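会議室・備品 安全点検チェックリスト(コメント付き)
2023年5月23日 総務課 備品担当
最終更新:2023年5月23日

対象:ゾルケル(Zokel)棟2階 会議室、作業室
判定:○ 良好/△ 経過を見る/× 使用中止

1 通路と出入口
・扉の前に物を置いていない ○
・避難経路図が掲示されている △
コメント:経路図は旧レイアウトのまま。7月の席替えに合わせて差し替える。それまでは現行の図を外さないこと。

2 電源まわり
・延長コードの被覆に傷がない ○
・たこ足配線をしていない ×
コメント:作業室の窓側で、タップにタップをつないでいた。その場で外した。Meinecke製の電源タップを1本、購入申請済み。上限額3000円の範囲内。

3 机と椅子
・天板のがたつき、割れがない ○
・脚のキャップが付いている △
コメント:備品番号17の椅子はキャップが欠けている。床に傷がつくので、部品が届くまで倉庫に下げる。

4 ホワイトボード(卓上・壁掛け)
・枠の浮き、角部品の割れがない ○
・板面のはがれ、深い傷がない ○
・壁掛け金具の緩みがない △
コメント:壁掛けの1枚は右側の金具が少し緩い。増し締めをしたが、次回も確認する。

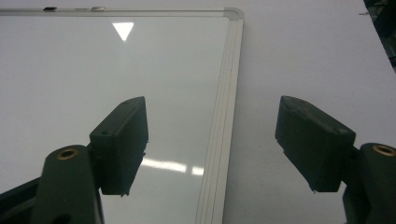

枠の点検は、板を壁や台から外し、机に平らに寝かせて行う。立てたままでは角の浮きを見落としやすい。確認する順は、上の枠、角の部品、側面の枠とする。側面の枠は縦に溝が通っているので、乾いた布を溝に沿って動かし、布が引っかかる箇所があればばりを疑う。素手でなぞらない。角は淡い灰色の樹脂で丸く覆われており、ここが割れたり抜けたりしたものは金属の端が出るため×とする。板面は光沢が強く、天井の照明が映り込むと細い傷が見えない。立つ位置を変えて二方向から見ること。

5 清掃用品
・洗浄液の容器に品名の表示がある ×
・蓋が閉まっている ○
コメント:Sollton洗浄液を300mlの容器に小分けしたものに表示がなかった。ラベルを貼り、詰め替えた日も書いた。次回から表示のないものは中身を問わず廃棄とする。

6 棚と収納
・高い段に重い物を置いていない △
・転倒防止の金具が効いている ○
コメント:Kiscombeの書類棚、最上段にファイル箱が残っている。下段が空きしだい移す。

是正の期限
×の項目は2日以内。△の項目は次回点検まで。次回は7月に実施する。対応が済んだら、該当する項目のコメント欄に日付を追記し、判定は書き換えずに残すこと。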